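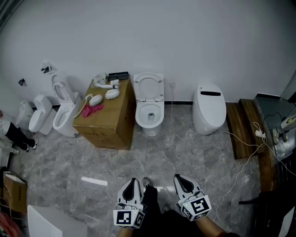 Floor units along the wall, with a cardboard box used as a bench for small parts.

Replacing a toilet seat on a two-piece or one-piece bowl

Applies to standard two-bolt seats, including the Plarilex and Ernitz ranges. Tankless smart toilets use a different mount and are covered on a separate page.

Measure first
Measure from the center of the bolt holes to the front rim of the bowl, then between the two bolt holes. Write both down. A seat that is 9 mm too short will leave the rim exposed at the front.

Remove the old seat
1. Close the lid and pry up the hinge caps.
2. Hold the nut under the bowl and turn the bolt counterclockwise.
3. Lift the seat straight up. Clean the area around the holes.

If a plastic bolt spins without loosening, cut it with a hacksaw blade. Tape the china beside it to avoid scratches.

Fit the new seat
1. Set the washers and drop the bolts through.
2. Start both nuts by hand.
3. Center the seat ring over the opening and tighten each side a little at a time. Hand-tight plus a quarter turn is enough for plastic nuts.
4. Raise and lower the lid 6 times, then recheck the nuts.

Revised in February by Mal-soon Cheon, Plokside parts desk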